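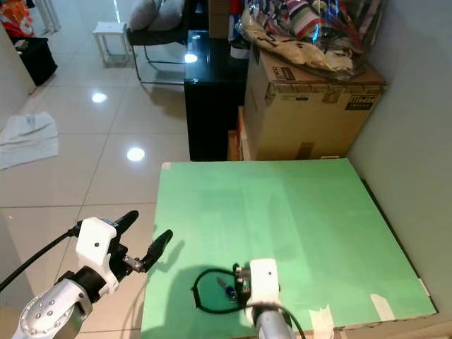
Glasses task, head view. Right gripper down at the frames, left one open and waiting off the side of the board.

Friday, May 1, 2026
Notebook, F. Khosravi – glasses on the green board

Good long day today, and I want to get it down before the weekend wipes it all out of my head. For anyone picking this up on Monday: we are on the eyeglasses set now, and the cups set is closed. The target for glasses is 200 good episodes across the two operators, and we finished today on 52 kept. I'd hoped for a few more, but I am happy with the ones we have, and I'd much sooner be slow at this stage than spend another week like the one in March when we had to go back and throw out nearly everything from the spoon set. (I still can't look at a spoon.)

The setup is the same as it was for cups. The green board stays where it is, up against the wall, and please don't shift it to sweep under it. The bits of white masking tape on it are my reference marks. If one lifts, press it back down in the same spot, and if it won't stick any more, write the time in the log and put a fresh piece over the old outline. I know they look scruffy. I had a go at replacing them with the neat printed markers Zondirent sent us and the printed ones threw a glare under the ceiling lights, so masking tape it is for now.

The task as I wrote it on the sheet this morning: pick up the glasses from wherever they've been put on the board, lift clear, set them down again inside the working area, open the fingers, retreat. Right arm does the picking. Left arm stays open and out of the way at the side unless the episode is marked as a two-arm one, and we haven't begun those.

Glasses are a lovely object for this and also a miserable one. The frames are thin and black and so are the fingers, so from the head view there's a moment near contact where it is hard for me to tell which is which, and if it's hard for me then I imagine it's no picnic for the model. On the green you at least get a decent edge around the outside of the frame. I did wonder about switching to a lighter pair, and I think we should collect some of those eventually, but I'd like to have the hard case well covered first.

The shadow is the other thing. When the right arm comes over the board it throws a dark patch across the board around the glasses, just when you'd most like to see them. I spent a good half hour this morning fussing with the blinds and it made no difference I could detect, the shadow being from the overhead lights and me being slow to work that out. I've decided to leave it in. The arm is always going to cast a shadow in that spot, in this room, and the policy may as well see it from the first episode. What I would ask is that we keep the same ceiling lights on for all of it, and note it if one is off.

Some of the episodes have the small blue piece sitting inside the loop of the frames as a distractor. It's to be left alone. The operator grips the frame only, and if the blue piece gets dragged or nudged that is still a keep, as long as the glasses are what gets picked up. If the fingers close on the blue piece, that's a discard. Please tick the distractor box on the sheet BEFORE starting the episode, because I found myself trying to remember afterwards and I was guessing by the third one.

Things I noticed while driving, in no order:

Coming straight down on the frame works when the glasses are lying open and flat. When I came in at a slant I tended to push them along the board first, and then I'd chase them, and the chasing makes for a long ugly demonstration. If you find yourself chasing, stop, reset, call it a discard.

Closing speed wants to be slower than for cups. I had it at the cup setting for the first while and the frames hopped. I turned it down by 2 steps in Skurnetow and it was much calmer. Saved that as the glasses profile so you shouldn't need to touch it.

Watch the cable on the right. It loops over along the board and I kept catching it in the corner of my eye and thinking something had moved. I don't want it tied back any tighter, the wrist needs the slack, but when you're choosing a start position keep the glasses well away from it.

My wrists got sore by mid-afternoon. Take the break. I say this to everybody else and then don't do it myself.

On labels: I'm using Najafi for the segment marks as before (reach, close, lift, place, release). The close segment is coming out very short, and I ended up moving its start back to where the fingers first come level with the frame. I've done all of today's that way. If you disagree with that choice, come and argue with me on Monday before you label any of yours – I'm quite open on it, I'd just like the whole set to be the same.

Upload to Mavero was running when I left the desk. It dropped out once at lunch and I restarted it. Would somebody check the episode count there matches the sheet before clearing the local drive? Please don't clear it on faith.

Still to do:

Vary the rotation of the glasses more. I looked back over the start positions and I've favoured the same lazy angle nearly every time, arms of the glasses pointing off to one side.

Some starts nearer the far corners, if the reach allows. I stayed close to the front edge and it'll show in the results.

Folded glasses. Separate set, separate sheet, don't mix them in.

Ask about a second pair of the same frames, in case these get bent.

Left the arms parked and the sheet on the clipboard. Kettle's descaled as well, for what that's worth.

FK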